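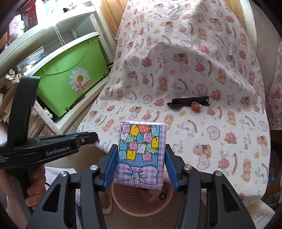 About Eltotel

Eltotel sells pocket tissues. We also sell a few things that live near pocket tissues, such as wastebaskets and slippers, but the tissues pay the rent, and we've stopped pretending otherwise at dinner parties.

We started in Satville, in half of a shop that had previously repaired vacuum cleaners. The other half still repaired vacuum cleaners. For the first year our customers were mostly people waiting for a new belt, and they bought tissues the way people buy gum, without looking up. Then we got in a carton with cartoon bears on the wrapper, and people looked up. A grown man in a good overcoat bought six packets and told us they were for his niece. He came back in August and bought six more, and the niece didn't come up.

So we went in on bears. Pink bears, yellow bears, mint green bears, lilac bears, all stacked in rows and all smiling slightly, as if they know what the packet is for and have decided to be nice about it. Under them there's pink and blue gingham with a big bow, and the bow has a face too. We have had one letter of complaint about the bow having a face. We kept the letter and we kept the bow.

What we do all day

Our range currently runs to 80 wrapper designs, and every one of them was argued over. We don't make the paper ourselves. We choose it, which mostly means blowing our noses in a back room in Satville and writing down a score. It's less glamorous than wine tasting and the spitting is discouraged. A tissue that scores under our line doesn't get a wrapper, however much we like the wrapper. This has cost us a very handsome set of otters.

The wrappers come next. A pocket packet spends its life at the bottom of a bag with keys, coins and half a granola bar, and it ought to come out of there still looking like something you'd hand to a stranger. We carry samples in our own bags for 19 days before we put in an order. The corners crease. They always crease, and we've made our peace with it. What we won't accept is a flap that stops sticking while there are still tissues inside, leaving you with a pocket full of lint and regret.

The rest of the shop

Customers kept asking where the used ones were supposed to go, so we added wastebaskets. Ours are small, round and cheerful, meant for beside a bed or a desk, and they come in more colors than a wastebasket strictly needs. The pink outsells the gray by a margin that has ended several staff bets.

The slippers were an accident. A supplier in Ponport sent us a box by mistake, we offered to send it back, and then everybody in the office had cold feet and the box was open. We now order them on purpose. Beige is the steady seller. We tried a bright orange one and we still have it, in all sizes, if you're interested. Please be interested.

Ticona

Ticona is our mail-order club. You pay once, and every two months a padded envelope shows up with 20 packets in it, mixed designs, picked by whoever is nearest the shelf. You can't choose the designs. People ask if they can choose the designs, very politely and at some length, and the answer is still no, although members who write in to say they're allergic to everything and having a terrible spring have been known to get extra bears.

Members can swap duplicates through the board by the door in the Satville store. The board has its own economy at this point and we try not to interfere. The last we heard, one strawberry packet was worth three plain checks, and someone was holding out for four.

Where to find us

We have 2 stores. Satville is the original, and we have the whole building now. The vacuum cleaner people retired, and left us a drawer of belts that we will give to anyone who can prove they need one. Ponport is newer and closer to the water, so it gets more wind and sells more tissues. It also has parking.

Both stores will gift wrap, including tissues, including a single packet. We know a wrapped thing inside a wrapper is silly. It takes a minute and we like doing it.

Wholesale

We supply schools, dentists, florists, wedding planners and one community theater that does a lot of sad plays. Orders of up to 19 cartons usually go out of Ponport by van. Anything bigger goes by freight and needs a phone call first, mainly so we can check you meant it. Wholesale customers can choose their designs, and yes, the Ticona members have noticed.

Working here

We hire for the stores in late summer, ahead of cold season. You'll need to be able to lift a carton (they're lighter than they look, being full of tissues) and hold an opinion about gingham. Write to either store and tell us which packet you'd carry.

Page last updated Feb 25, 2024. The orange slippers were still available at that time.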